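4.2 Do loose socks predict untidy rooms?

A common claim in advice writing on housekeeping is that small stray items act as seeds. One sock left on a table is said to draw a second, then a cup, then the mail, until the surface is lost. The claim goes back at least to a household manual of 1901 and was restated by Shojaei, whose clutter index gives a single unpaired sock the same weight as a stack of unwashed plates. We find this weighting hard to defend, and the data from the Risby homes do little to help it.

Our records cover 1318 surface checks made in 20 homes. Each check noted what lay on a table, desk or dresser top and whether it was still there at the next visit. Socks were easy to code in one sense, as few people mistake them for anything else. They were hard to code in another. A sock dropped on bare wood, bunched up and folded over on itself, gives the coder very little to go on. It may be waiting for the wash or for its partner, and the coding sheet treats both cases alike. The Grirkent protocol asks coders to mark such items as "abandoned" or "in process" by eye. We doubt that this can be done, and where our two coders disagreed it was most often over clothing of this kind (Figure 7 shows a black sock of the sort in question, lying crumpled on a pale wooden surface).

Suppose we set the coding problem aside. Did surfaces with a sock on them gather more things by the next visit? Slightly, yes. But the same surfaces also gathered more things in periods when no sock was present. A dresser near the bedroom door collects clothing for the plain reason that people undress nearby, and the sock tells us little beyond where the dresser stands. Once we compared each surface only with itself, the effect shrank to a size we would not care to build advice on.

Misov reports a stronger result and puts it down to the color contrast between dark clothing and light furniture – the idea being that an item that stands out makes the whole surface look given over to mess. This is a fair guess, but it was tested only on desks and only in May, when the students in that study were packing to leave. Any desk would have filled up. Our own light-topped surfaces showed no clear pattern in either direction, and we had too few dark ones to make a proper comparison.

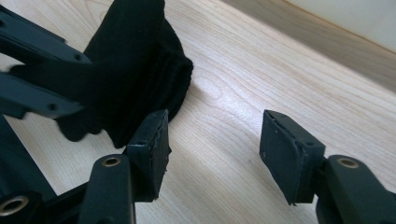

Figure 7. Black sock on a light wooden surface.

There remains the question of pairs. Shojaei counts a matched and folded pair as tidy wherever it lies, even in the middle of a dining table, while a single sock on the same table counts against the household. We kept this rule so that our scores could be compared with earlier ones, but we do not endorse it. Several homes scored well on pairs and poorly on everything else.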